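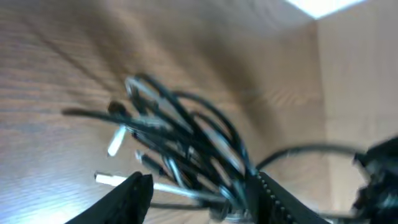 Cable clutter

Cable clutter is the gathering of cords, leads and chargers in a home or workplace beyond the number anyone there can put a use to. The term covers both cables still plugged in, which tend to collect behind desks and televisions, and cables kept in storage, usually in a drawer or a box. The second kind is sometimes called a cord drawer, although it has rarely been confined to one drawer for long.

Causes

Most household cables arrive as part of something else. A lamp, a speaker or a printer comes with its own cord, and when the device breaks the cord usually survives it. Owners are more willing to throw out the device, which is large and plainly dead, than the cord, which is small and might be fine. Changes in plug shape add to the pile. Each new standard is introduced with the promise that one cable will do for everything, and is then stored alongside the earlier cables that made the same promise.

Labels are uncommon. Power adapters have their ratings printed in gray on black in very small type, a choice that has never been popular with readers. The cords themselves generally carry even less, so a cable separated from its device for more than a few months is hard to match to anything.

Tangling

A loose cord that is moved about in a confined space tends to form knots without help. Longer and more flexible cords do this more readily than short, stiff ones, and a small container limits tangling somewhat by leaving the cord less room to turn over. In storage, cables of different thickness also wrap around one another, and plugs act as hooks, catching on passing loops when a single cord is pulled out. Pulling harder is the usual response. It tightens the knot.

Coiling each cord separately and fastening it with a strap or twist tie prevents most of this. Stage crews and sound engineers use an over-under coil, in which every second loop is reversed so that the cord lies flat and pays out without twisting. The method takes a few minutes to learn and is widely admired by people who wrap cords around their elbow.

The Ovport survey

The town of Ovport held a cord collection one July, after its recycling center at Maseck reported that cables were jamming the sorting belt. Residents handed in 2,126 cords over the course of the month. Staff tested those that could be tested and found 1,722 in working order, a result that pleased the organizers and gave every hoarder in town a fresh argument. The working cords were offered free at the center's reuse counter. Several households are recorded as leaving with more than they had brought.

The most common item was the phone charger, followed by the flat gray telephone lead. The collection also took in 8 cords whose purpose could not be established. They were put on display at the town library with a request for information, and 7 remain unidentified. The other was claimed as belonging to a foot spa.

Storage products

Products sold to control cable clutter include sleeves, clips, under-desk trays and boxes with slots for the cords to leave by. The Sethi box, a lidded case with a separate compartment for each cord, sold well in its first year and was often given as a gift. Reviewers noted that it took up more room than the cables had. The Hukora strap, a plain fabric loop with a write-on tag, is cheaper and has lasted longer on the market, though few of the tags are ever written on.

Disposal

Cords contain copper and should not go in ordinary household trash where electronics recycling is available. They are also unwelcome in mixed recycling bins, where they wind around machinery. Many recycling centers and some electronics stores accept them. Cords with cracked insulation or bent prongs should be recycled without being tested first.

See also: Extension cord; Junk drawer; Remote control, lost; Spare key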